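Skastel brings its mug rack and printed table mat to Dirnley this January

FOR IMMEDIATE RELEASE

DIRNLEY – I've been making things for kitchen tables for a good while now, and I still get silly excited when a new set is ready to go out the door. So hello from Skastel! Starting in January, our new Vimar drinks corner goes on sale at the Jankauskaitė housewares store in Dirnley, and I get to tell you all about it.

Vimar is our name for a small group of things that live together on a counter or a side table: a wire rack for drying cups, a set of clear mugs, and a big printed cloth to put under them. You can buy the lot in one box or pick up the pieces on their own. The full box is $145, and for that price you get 5 mugs (we tried four, and then company came over).

The idea came from my own kitchen, where clean mugs used to sit on a dish towel that was always damp and always sliding toward the sink. I wanted something nicer to look at, and I wanted a spot where a mug could wait its turn without taking over the whole counter. That was pretty much the whole plan. Then came months of drawing racks on the backs of envelopes, and a lot of tea.

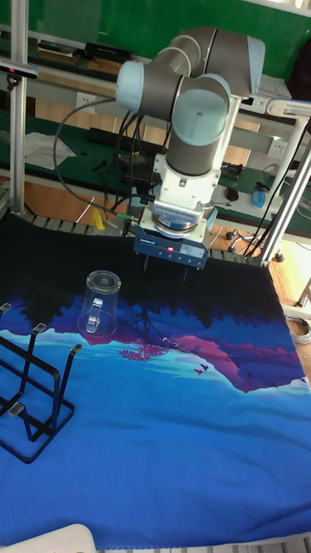
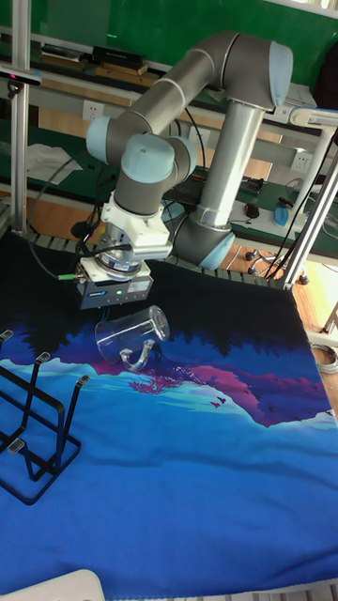

Choosing the cloth took longer than everything else put together. We sent out a short survey to the people on our mailing list, and 996 of them wrote back with opinions on color, size and whether a table needs a picture on it at all. Plenty of folks asked for plain gray. I'm sorry, plain gray people! I went with the landscape, with its purple and magenta mountains and all that blue, and I love how the colors come right through a clear mug when you set one down on it. The little dark birds are my favorite bit, and I fought hard to keep them when the printer suggested a simpler version.

The mugs are clear on purpose. I like seeing how much coffee I have left, and I like that they go with any cloth you already own, so you don't have to buy ours (though I'd be thrilled if you did). The handle was redrawn twice until my whole hand felt comfortable on it.

The rack is black wire with upright prongs, and you hang a washed mug over each one. Some people will still stand theirs upside down on the cloth, and that's fine by me. I do it myself when the rack is full. If you get a wrinkle in the cloth, a quick pass with a warm iron on the back side will take care of it.

For the first run we've made 3,626 pieces in all, counting racks, mugs and cloths together. Once those are gone there will be a wait for the next batch, probably into spring. Spare mugs will be sold one at a time as well, so a dropped one doesn't mean buying a whole new box.

Jankauskaitė will have a table set up near the front of the store through the end of January, with the cloth spread out and mugs you can pick up and handle. I'll be there most mornings from ten until noon. Come say hi, try a mug for size, and tell me which color you'd like to see next. I've got a green forest design half finished and I can't decide about the sky.

Stores that would like to carry Vimar can ask for a price list and a sample cloth through the trade desk at Skastel. Writers and bloggers can borrow a full box for two weeks, and we'll cover the postage both ways.

About Skastel

We're a small housewares company making racks, cloths and drinkware for everyday kitchens. Vimar is our first set sold in a single box.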